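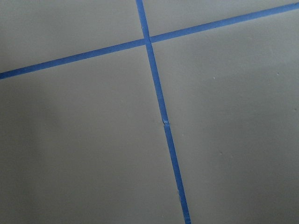 Hevandale Surface Marking Notes
README, last edited Sep 9, 2019
Maintained by Mbali Dlamini

What this is

A small set of notes on marking out gray work surfaces with colored tape. There are 434 entries, each a short text record: which surface, which tape, how the lines were laid, and what the person checking them thought. The notes were started in May under the name Nesska and moved to the Hevandale folder later. Some older entries still use the old name. I have left them alone.

Why I would be careful with it

The usual claim is that tape gives you a dependable grid for next to no money. I doubt the dependable part. Two strips laid across each other by hand make four areas, and people then write "square" in the record without putting a square to it. Treat that word as an opinion unless the angle field is filled in. It is filled in for 90 entries.

Joins are the other weak spot. When one piece runs out and a second is started, the two ends can sit slightly out of line, and whoever measures next has to pick an edge. The notes don't say which edge was picked. At a crossing there are two layers, so anything thin set down there will not sit the way it does on the bare surface. Whether that matters depends on what you are doing. For sorting parts into areas, probably not.

Fields

entry: running number, with gaps
site: Vustton or Thân
surface: free text, mostly "gray, matte"
tape: color only. Brand was never recorded
angle: degrees at the crossing, often blank
joins: yes, no, or blank. Blank does not mean no
remark: whatever the checker wrote

Known problems

21 entries from Thân are repeated with different remarks. I can't tell which remark came first, so both are kept.

Line widths were copied from the roll label at Vustton and measured at Thân. I took the column out — mixing the two was worse than having neither.

"Lifted" and "creased" are used as if they were the same thing. They are not, and please don't merge them.

Use

Fine for looking at how people describe a taped layout. I would not use it to argue that tape is accurate, or that it isn't. Corrections go in the remark field with your initials. Don't renumber anything.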